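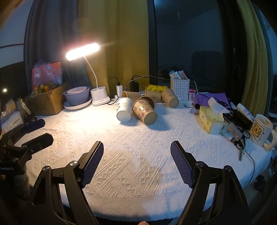
Ganilel is to change the base of the paper cups in its Chin range after a household trial found that too many of them fell over when put down empty on soft or raised cloth. The revised cups will go into production at the company's Kemwood works in August and will replace the present ones as stocks run out. The prints will stay as they are. They include a green leaf decoration on white and a reddish-purple floral pattern on kraft, and both can be found among the tipped cups on the white cover, a cloth with raised diagonal ribs and small diamonds. Bases and rims are easier to compare with the cups on their sides, and the plain round base of the white cup faces forward. The change affects the turned edge at the foot of the wall, which will be made slightly wider, and the depth at which the base disc is set.

Background to the change

The Chin range was brought out as a general household cup for cold and warm drinks. It is sold in mixed sleeves, so that a buyer gets several prints together and each person at a table can recognise their own cup. The range was checked in the usual way before sale, on a hard level board, and passed. Reports from buyers began to come in later. Most concerned cups that had fallen over before anything was poured into them, on padded tablecloths, picnic blankets, bedspreads and garden cushions.

An empty paper cup is a poor object from the point of view of stability. It is light, it is wider at the mouth than at the foot, and its centre of mass sits fairly high because the rolled rim holds a good deal of board. On a hard surface this matters little, as the whole foot edge is in contact. A raised weave supports the foot at a few high points only, and on a soft backing those points sink by different amounts. The cup then starts from a lean, and a small knock to the table or a pull on the cloth is enough to bring it down.

Tarık Tuncer, who leads cup design at Ganilel, said the firm had at first put the reports down to light board. "We weighed cups from the same batches and they were where they should be," he said. "When we asked people what the cups had been standing on, the answer was nearly always cloth."

The household trial

The trial ran for six weeks and was set up by Ideck, a small test house that normally works on trays and food boxes. It took place in homes, on the surfaces people already had, with no attempt to smooth the covers beforehand. Each household was sent a mixed set of cups and a sheet to fill in. The sheet asked for the type of surface, whether the cup was empty or part filled, and whether it stayed up for the length of a slow count after the hand was taken away.

Two placing methods were used. In the first, the cup was held by the wall near the rim and put down in one movement. In the second, it was held lower, set down and pressed lightly before release. Ideck asked for both because people hold cups in different ways, and because a thin wall held near the rim goes slightly oval. When the grip is let go the wall springs back, and the movement passes down to the foot.

The results were plain enough for the firm to act on. Of the placements made on raised cloth over a soft backing, 40 in every hundred ended with the cup on its side when it was empty and had been put down by the first method. The low hold with a light press did much better. Part-filled cups rarely fell by either method, and the firm has no plans to alter its advice on filling. On bare wood and on thin flat cloth, falls were too few to be useful.

Ideck also noted how the cups behaved once down. A tapered cup does not roll in a straight line. It turns in an arc about its narrow end, and on ribbed cloth it usually stops within part of a turn. Several fallen cups therefore tend to end up in a loose group with their mouths and bases pointing in different directions. Households found this more of a nuisance than the fall itself, as an open mouth resting against the cover is no longer clean – some people threw such cups away unused.

Lighting came up as well, though it had not been part of the plan. Several sheets recorded that a lean was hard to see under a ceiling light and easy to see with a lamp placed to one side and low down. Ideck has since added a side lamp to its method for household work. The reading is still made by eye, and the test house accepts that two people may not agree on a slight lean.

A cup that stays up shows the turned foot hidden by the pile or weave of the cloth, with the mouth level or nearly so. A cup that is about to go generally shows a gap under one side. Checking for the gap takes longer than lifting the cup and setting it down again a little way off, and the second course is the one that Ganilel will now recommend.
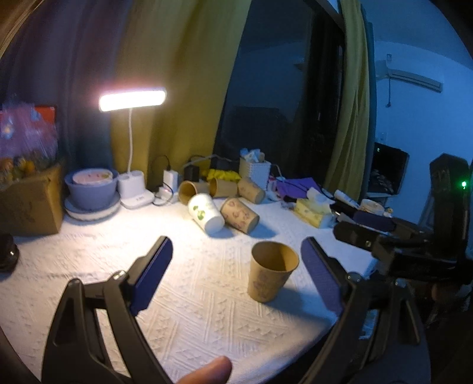
What will be altered

The base disc of the present cup is set well up inside the wall, which leaves a deep hollow beneath and a narrow edge to stand on. In the new cup the disc will sit lower and the edge will be turned in further. The standing ring becomes wider and bridges more of the high points in a weave. Lowering the disc also brings down the weight of the base by a small amount, though the firm regards this as a minor gain.

The mouth, the rim roll and the outer height will not change. Existing lids and sleeves will fit. The capacity goes up very slightly with the lower disc, by less than the normal variation between batches, and the figure on the label will be kept.

Board from the same supplier will be used for all prints. The firm looked at a heavier grade and dropped the idea after early samples. Heavier board stood better, but it cracked at the rim roll on some of the kraft stock, and it would have made a sleeve dearer without dealing with the narrow foot. A flat ring glued under the base was also tried. It worked well on cloth, but in long stacks it stuck to the cup below.

Stacking is the point on which the new base could still give trouble. A wider turned edge takes up more room inside the cup beneath, and if the taper is not adjusted the cups either jam or stand too far apart. Mr Tuncer said the tooling had been corrected once for this and might be corrected again. "A sleeve has to hold 60 and let go of them one at a time," he said. "We are there on most of the prints. The white stock has a smoother face and slides differently, so we are still running it."

Packs and labels

Mixed sleeves will continue, with six prints to a sleeve. Cups of the same print are packed next to each other at present, and buyers who open a sleeve from one end may see only one or two designs before they reach the rest. The order will be changed so that the prints alternate. This needs a new feed on the Kemwood line and may arrive after the revised base.

New sleeves will carry a small mark near the seam so that shops can tell them from the old ones. Shops are not being asked to send anything back. Ganilel's position is that the present cup is sound on a hard surface and that the fault is one of use on cloth, which the firm had not tested for. Buyers who have written in will be sent a sleeve of the new cups when they are ready.

The printed advice on the sleeve will be rewritten at the same time. It will tell users to hold the cup low, set it down with light pressure and, on thick or patterned covers, to use a tray where one is to hand. The old wording said only that the cup should be placed on a flat surface.

Further work

Ideck intends to repeat the household trial with the new cup, using the same sheet and the same two placing methods. It will ask for the weave to be described in more detail, as "patterned cloth" was used on the first sheets for anything from printed cotton to deep quilting. Homes that took part before will be offered a place first.

The test house is also preparing a bench version, with a set piece of ribbed cloth over foam in place of a bedspread or table cover. The difficulty lies in the release. A person's fingers never open in quite the same way twice, and a fixture that opens the same way every time may give results that are too kind to the cup. No date has been given for the bench method. Results from the repeat trial will be passed to Ganilel before the remaining prints are moved to the new tooling.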